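Renting Two Arms by the Month: A Talk with Deirdre Ó Briain

Oct 30, 2023

When Deirdre Ó Briain started at Distow, the company sold only spare parts for packing machines. Now she leads the small team behind Bralell, a two-arm table kit that customers rent by the month. The kit comes with the arms, the grippers, the control software and a set of ready tasks, which can be changed by the user.

I met her at the company's test room to ask who needs such a thing, and what they get for 600 euros a month.

"Mostly schools for technicians, and firms that want to try before they buy," she said. "They do not have a robot person. They have someone who is good with computers and has one free afternoon."

The first task in the package is plates and a dish rack. I asked her why she did not choose something closer to factory work.

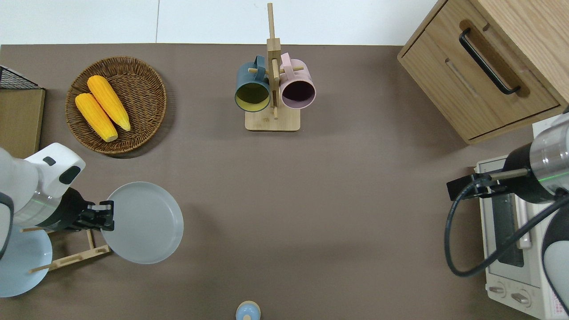

"A plate is a difficult thing," she said. "It is thin, it is round, and the place where you can hold it is small. If the customer can teach the arm to take a plate by the rim, he understands already a big part of the product. With a cube he learns less."

The teaching is done by hand. The user guides the arms through the movement, the software records it, and after that the user can correct single points on a screen. According to Ó Briain, a new customer needs 15 recordings before the plate task is good enough to show to a colleague. I asked if this was not a lot of work.

"It is one morning," she answered. "And you learn during this morning. The first recordings are always too fast."
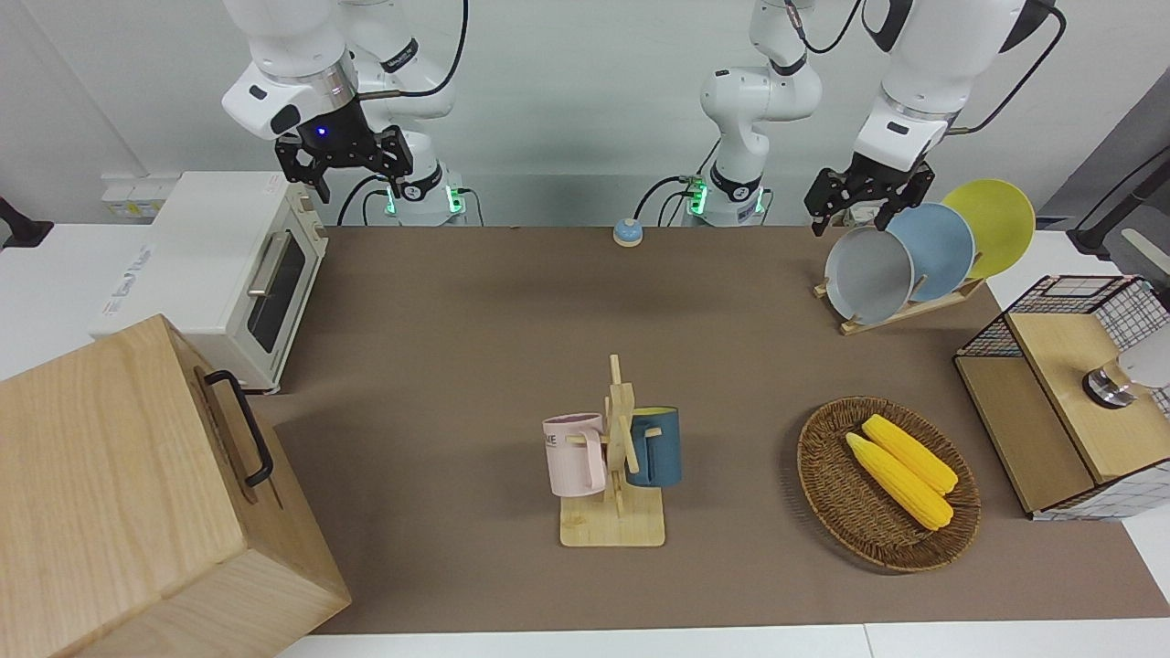

Bralell was first offered last December, and the early version had its problems. The cables were too short for some tables, and the manual was, in her words, "written by engineers for their friends." A training firm called Savchuk, one of the first to rent the kit, sent back a list with 11 complaints. Ó Briain keeps this list on her desk.

"We have corrected nine of them," she said. "The other two are about the price of the second gripper set. There I can only say that we are talking with our supplier." 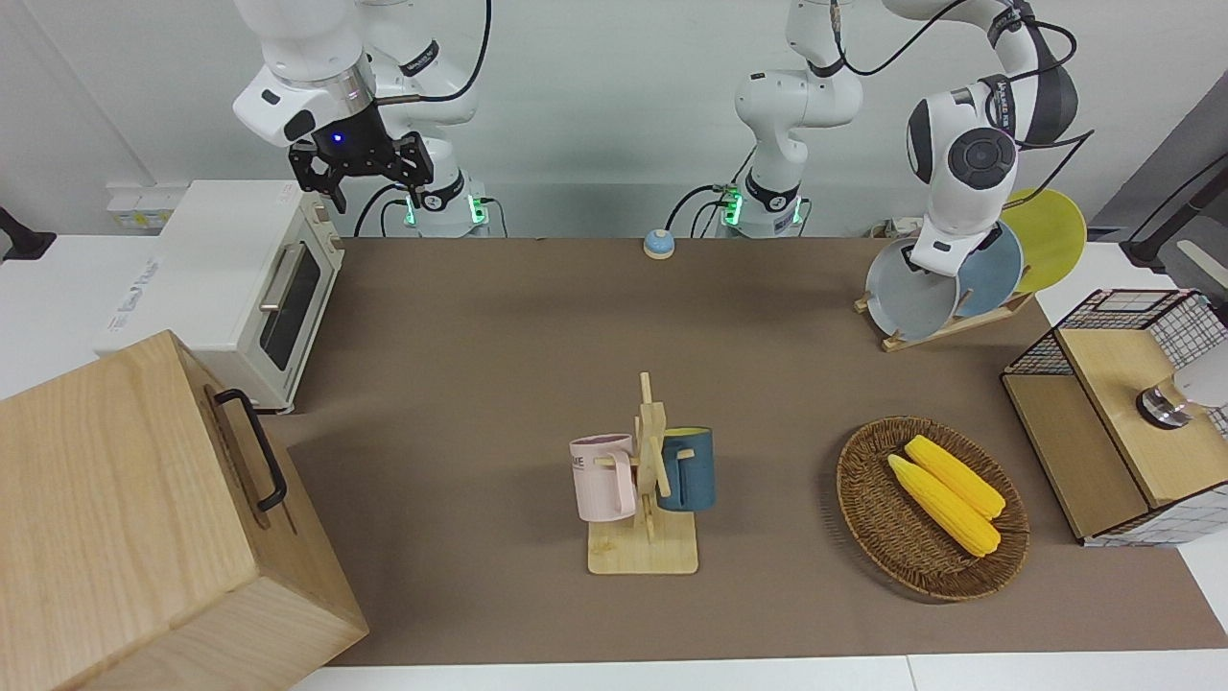
She spoke openly about the limits also. The kit is not made for heavy things, and it needs a table that does not move. When a customer changes the position of the rack, a part of the teaching must be done again. A competing kit, Ernel, promises that this is not necessary. Ó Briain has tried it and found it good, but she says the setup took her team much longer.

"If you have a specialist in the house, maybe take the other one," she said. "I prefer to lose a customer at the beginning than after three months."

The arms can be bought after the rental time, and half of the rent is then taken off the price. Delivery and one day of training are included. The extra gripper set costs 1,809 euros – this is the number from the Savchuk list – and most customers wait with it.
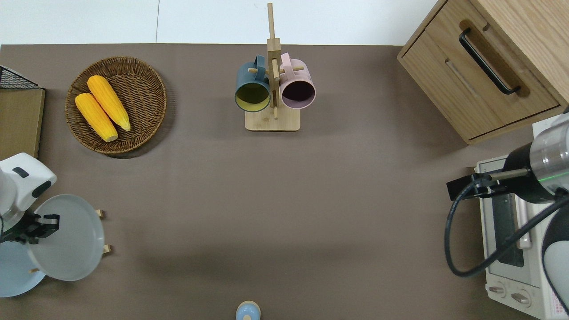

The Bralell kit at the plate task, with one gripper holding a plate near the dish rack.

Before I left, I asked what comes next. Ó Briain said that her team works on a shorter manual and on a task with mugs, which she hopes to give to all present customers without extra cost. "The handle is the problem," she said. "We are still fighting with the handle."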